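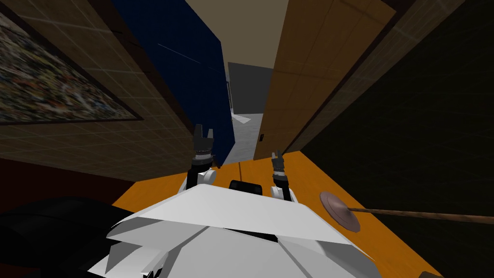
Thread: Flaneck Town after the break – what changes?
Section: Club Talk > Sithole League

northbank_pete
9 Nov 2025, 8:14 am

Watched the whole match again this morning before anyone else in the house was up. Two down by halftime at home to Jadby, and the second half was only better in the sense that we didn't concede.

My main issue is the midfield. In August we pressed high and won the ball in their half. Now the front three press, the midfield stays put, and there's a huge gap between them. Jadby found it every time. Their number 8 was turning with the ball and running at our back line all afternoon, and none of our guys got within five yards of him.

I don't want the coach fired. I do want to know why the same eleven start every week when four of them are clearly tired. We have a bench. Use it.

Break is two weeks. What would you change?

harlow44
8:31 am

Formation. We don't have the legs for a 4-3-3 anymore. Go to two holding players, let Jacobs play behind the striker, and live with fewer crosses. Our crosses don't find anyone anyway.

I also think you're being easy on the defense. Both goals came down our right side. The first one, the fullback is standing in the center circle when the ball goes over his head. That isn't on the midfield.

northbank_pete
8:40 am

The fullback is in the center circle because he's been told to be there. He's been doing it since preseason. When the midfield covers for him it works fine, and when it doesn't he looks like an idiot.

harlow44
8:44 am

Then he can use his eyes and drop back. He's 30, he's played in this league forever.

greenscarf
8:52 am

Agree with Pete on the tired legs, don't agree on anything else. We've had a rough schedule. Three away games in a row, the cup tie went to extra time, and the trip to Nerar is five hours on a bus. I went to that one and I was wrecked on Monday, and all I did was sit down and eat a hot dog.

People were saying we'd walk the league after the first month. We had a soft start. We beat the bottom two and a ten-man side. I said so then and got told to cheer up.

What bothers me more is set pieces. We had a stack of corners yesterday and every one was the same ball to the near post. Jadby put their tallest guy there after the second one and that was the end of it.

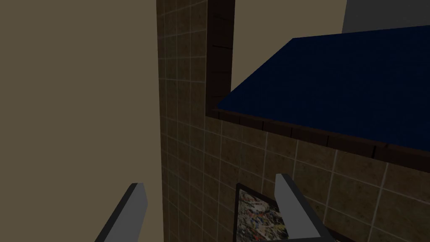

dutchie_row9
9:05 am

Set pieces aren't going to fix a team that can't get out of its own half. I counted the number of times our keeper kicked it long in the first half and gave up. Every goal kick went to the same spot and came straight back. You can't play a pressing game if your way of starting it is giving the ball to the other side.

Lesego Jacobs had maybe ten touches before the break. Best player in the squad and he spent the half watching the ball go over him.

greenscarf
9:11 am

He had his chances to come and get it. He stayed out wide with his hands on his hips for most of it. I like him as much as anyone but he's had a quiet month and people talk like it's always someone else's fault.

dutchie_row9
9:13 am

He's a winger. He's supposed to be wide.

harlow44
9:20 am

See my first post. Put him in the middle and you don't have this argument.

sandlot_mom
9:47 am

I only get to about 4 home games a season so take this for what it's worth. From where I sit (low down, behind the away bench) the thing I noticed was how quiet our guys were. Jadby's center back was talking the whole time, pointing, moving people, yelling at his own keeper. On our side it was silent. When the second goal went in, two of our players looked at each other and walked off in different directions.

Last season the captain would have had everyone in a circle. Is he still hurt? I haven't seen anything on the club site.

northbank_pete
9:55 am

Calf. He's been back in light training but wasn't in the squad. The coach said after the match that he might be ready after the break, which is what he said before the last break too.

And yes, good point on the talking. The vice captain is a quiet kid. Good player, but I don't think it comes naturally to him and I'm not sure it's fair to ask.

I went back through the league's own numbers last night. He has 184 appearances for the club and we've won a lot more of them than we've lost. I know other players come and go in that time, so it doesn't prove much, but the drop when he's out is hard to miss.

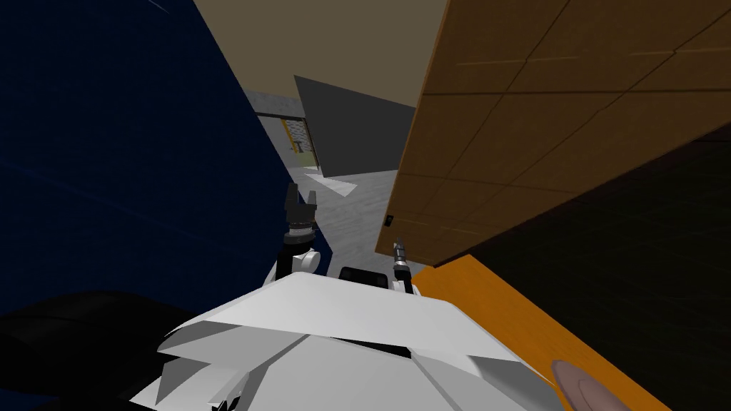
The other thing I'd bring back is the early sub. Two seasons ago we made a change at the hour mark in almost every game, whether we were winning or not. This year the first sub is coming in the 75th minute or later. By then the opposition has already made theirs and they're running past us. Yesterday the first change was at 79 and it was a fullback for a fullback.

If the kid from the reserves isn't good enough to get twenty minutes when you're two down at home, I don't know why he's on the bench.

harlow44
10:02 am

That one I'm with you on. He scored twice for the reserves on Wednesday.

coldbleachers
10:26 am

You all need a breath. We're fifth. The top four go to the playoff and we are two points off fourth with more than half the season left. If you'd offered me that in the summer after the budget got cut I'd have taken it.

Jadby are a good side. They've lost once. They were better than us and they'll be better than most teams that play them.

greenscarf
10:33 am

Nobody minds losing to a good side. It's the second bad home loss running, and the one before it was against a team that hadn't scored on the road.

coldbleachers
10:37 am

Fair. That one was awful, I left at 80 minutes.

northbank_pete
10:41 am

Fifth with the hardest part of the schedule to come. Nerar at home first game back, then Jadby away before the new year. I'd feel better about the table if those were behind us.
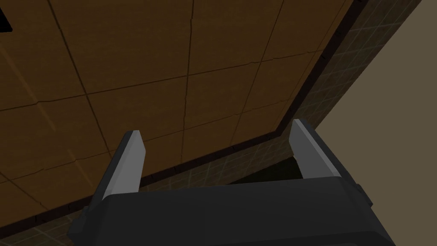

Posted by northbank_pete, 10:41 am

dutchie_row9
11:08 am

Anyone doing the bus for the Jadby game? Last year it left from the north lot and filled up early.

sandlot_mom
11:15 am

Would also like to know. There'd be 2 of us if kids are allowed.

coldbleachers
11:19 am

Kids are fine with an adult. Sign-up is usually at the ticket window on match days, so ask at the Nerar game. It's a 44 seat bus and they only run the one.

harlow44
11:30 am

I'll be on it. Bring on the 4-2-3-1.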